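Papers > Shared Workshops > Tolside Build Notes > Section 3

8 min read

3. The Table

The cell was built at Tolside, a shared workshop whose members mostly make chairs and have opinions about anyone who doesn't. We wanted two arms that could handle worn clothing on an ordinary work surface, at a cost we could admit to at home. The first version, Jedov, was clamped to a borrowed bench and took 18 evenings to assemble. It took a single evening to walk itself off the edge – slowly, and with excellent repeatability.

For the second version, Giveck, we gave up on clamps. Each arm is bolted to its own mounting plate on an aluminum extrusion frame that runs along the edges of a wooden top (Figure 3). Cable routing was left until last, as is traditional, and looks it.
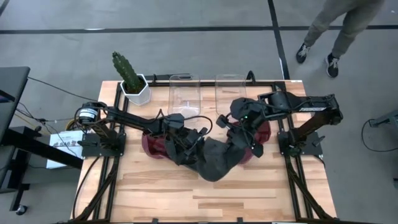 Figure 3. The Giveck cell with both grippers at a garment.

The distance between the shoulders was set by argument and then by measurement, in that order. Too close, and the forearms met over the middle of the cloth like two people reaching for the same check. Too far, and neither gripper could point straight down at the center. We moved the plates over 10 times before settling, and have since lost the drawing that says where they ended up.

Folding is run by the Čierny controller, which plans for both arms at once and stops both if either one reports too much load. Early trials used a flat cotton square, on which the system did well enough to make us unbearable. Garments with panels and seams cured that. A sleeve tucked under the body is, to the planner, simply a thicker shirt, and it will fold that shirt with complete confidence.

We therefore limited each attempt to 20 grasps, after which the arms return to rest and the attempt is scored as a failure. The limit was chosen to match the patience of the authors in March; it has not been tuned since. Section 4 describes the scoring, including the long dispute over what counts as a fold.

6 comments · 14 shares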